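Destau fingertip kit: gallery

Posted 9/13/26

Quick one as we're packing for a show. People keep asking what the Destau kit looks like on an arm, and the product page only has drawings. So a few pictures from the bench, notes typed fast, sorry in advance.

What's in the box: moulded tips, clamp plates, bolts, one hex key. Price is £70 the set, spares £19 a pair. Delivery 5 working days in the UK, longer elsewhere.

1. Tip and clamp plate

Red tip, aluminium plate sat in its channel, one bolt through the middle. Nothing else to do up on that side. Nip it, check it's square, then nip it again. Don't go mad with the key, the plate will hold well before your wrist says so.

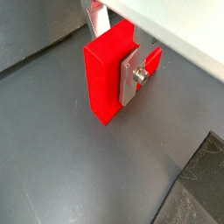

2. Over the work surface

Slow moves first, always. We run a new set of tips at low speed for a good while before letting it do anything clever. Same on the Zovusus mount and the Gkikas one, both fit with the adapter (sold seperately, yes, we know, it's on the list).

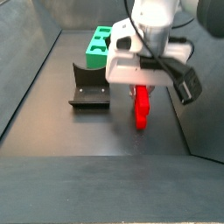
Cable routing is the thing most customers email about. The kit has no wiring of its own so whatever your arm already carries stays where it is, but do leave slack. On ours the black cable comes down the front of the arm and across to the connector block hanging off the side of the housing. Tie it too tight and the wrist tugs on it at full turn. Too loose and it finds your fixtures. Velcro ties over plastic ones, you will be moving them.

Also asked a lot: will it go in a small enclosure? Yes. Measure your tallest fixture, add the length of the tip, see what's left. The tips stick out 37 mm below the mount so allow for it when you set your approach height. Old programs need that changing BEFORE you press go.

3. Lining up on a part

Red block stood on its edge, one finger either side. Notched parts want a bit of thought. Grip on the full thickness where you can, and keep off the step unless your program knows it's there. Glare off a shiny surface can upset a wrist camera too, so try moving the lamp before you start fiddling with settings.
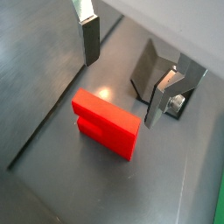 Kustora wrote in to say the clamp plate was easy enough but the instructions sheet was hopeless, tiny print and the steps in the wrong order, and could we please put the torque figure on the front. Fair. New sheet has been done since June and goes out with every box now. If you've got the old one drop us a line and we'll send a PDF.

Spares, adapters and the fitting sheet are all on the Destau page. Trade orders by email please, phone is hit and miss while were away at the show.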